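Stalutden Wildlife Forum > Conservation and Rewilding > Beavers back on Edell Creek?

mossyledge
20 December 2019

Hi all, long time reader and slow writer. Some of you will know the Edell Creek valley, upstream of the Kennedy bridge. In October the Collulance Land Trust put out its plan to bring beavers back there, starting with two pairs, and I've been chewing on it ever since. My grandfather trapped that creek as a young man and told me they were gone by the time he married, so I'd dearly love to see one there before my knees give out.
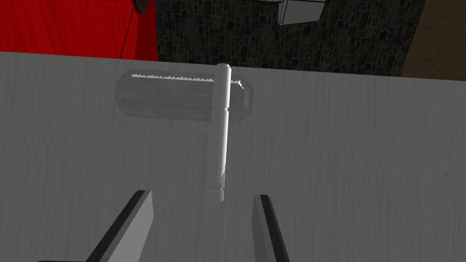 The trust owns 3,435 acres, most of it the old timber ground, and the plan is to release both pairs on the upper fork where there's plenty of willow. What worries me is the culvert on the county road. Beavers love a culvert, and the county does not love beavers.

willowrat

So glad you posted this! We had a family move in by themselves on my sister's place and within 4 years the wet meadow was full of wood ducks and more frogs than you could sleep through. Put a fence and a pond leveler on that culvert before the release and I think you'll be fine.
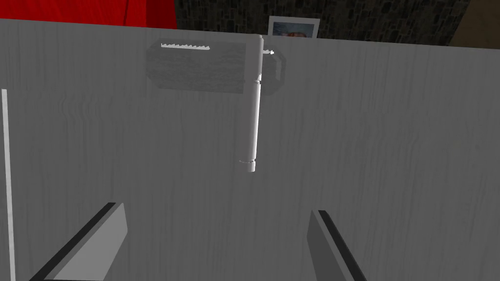 The meadow is the part I'd go on about all day if you let me. It had been dry hay ground since before she bought it, and now there are sedges up to your waist and burrs all through them. After a walk out there I need a lint roller like the gray one in the picture, and even then the dog brings half of it into the truck. Worth it, though — I saw my first bittern from her back fence.

hank_downstream

I'll be the grump. I farm below the bridge and I like wildlife as much as anyone here, but levelers need cleaning, and the plan only pays for 5 years of it. 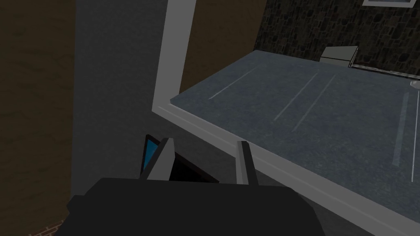 After that it's on the landowners, as I read it. I'd also like to know why they have to be moved in at all. There are beavers over the ridge. Give them time and they'll find the creek on their own, and then they'll have picked the spot themselves.

mossyledge

That's a fair worry, Hank, and I wrote to the trust to ask about the upkeep money. As for waiting, it's over 100 miles by water from that colony to ours, with a dam in the way, and I'm not a patient man.
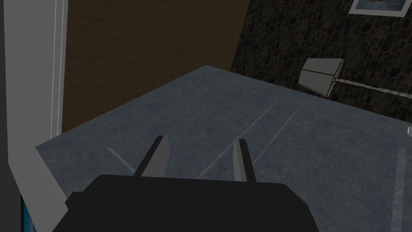
willowrat wonders whether Hank would feel better if the upkeep was written into the permit, with the trust on the hook for as long as there are beavers on the creek.

hank_downstream

I might. Put it in writing and I'll come to the meeting and listen, and I'll even bring pie. I still say the upper fork is too close to the road.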